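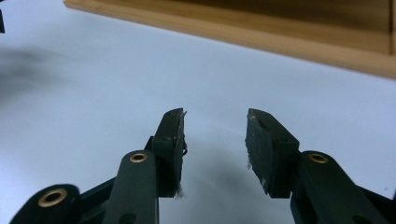 When Miklós Sárközi moved to Latstead, he brought two suitcases and a box of small bearings. He is a retired watch repairer, and he told me on my first visit that he did not plan to build anything again. The plan held until July, when he paid for a key to the shared workshop on Hidness Lane.

The workshop has 17 members, most of them furniture people. One corner belongs to the ones who make grippers. They began with a simple question from a member whose mother can no longer bend to the floor: could a machine at home put the shoes away? I expected to hear about artificial intelligence. Instead I heard, for almost two hours, about fingers.

The fingers are printed in plastic, and each one moves on a parallel linkage, so that the pads keep their angle while they close. Sárközi dislikes play in a joint. He put brass eyelets at the pivots, as a watchmaker would, and he speaks of plain printed holes the way other people speak of bad restaurants. The pads wear quickly. They become scuffed, the corners chip, and every soft thing they touch leaves some fluff on them. He has a drawer of old pads, sorted by how they failed, and he opened it for me before he offered me coffee.

The first set of fingers took him 6 evenings. The parts cost around 200 dollars, not counting the motor, which came from a broken printer that a shop in Cevville gave him for nothing.
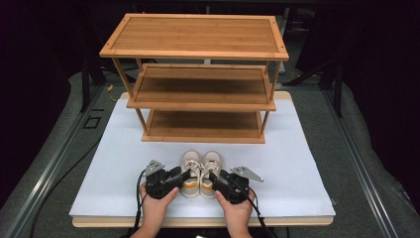 Shoes are a difficult object, and I had never thought about it before I came to Hidness Lane. A box has sides, and a cup has a handle, but a shoe is soft in one place and stiff in another, and it changes when you squeeze it. Before a machine can do such work alone, a person has to do it many times with the grippers in the hands, so that the movements can be recorded. The members practice with a pair of small cream-colored sneakers, set down side by side with the toes toward a three-tier bamboo rack, and one gripper comes to each shoe. Sárközi likes to go in near the heel. A younger member prefers the tongue, and they have not agreed.

"With a watch, you hold the part with tweezers and you do not breathe," Sárközi said. "With a shoe you must breathe. If you are too careful, you drop it."

He keeps a notebook with a page for every change in the fingers. On May 12, 2020, the entry says only "left pad, 59, too soft." The number is the hardness of the rubber he was trying then, and he has since gone back to a firmer one from MacBrayne, a small supplier he orders from by telephone.

When I left, he was filing a new pad by hand and asking across the room if anyone had seen his smallest screwdriver. It was in his shirt pocket.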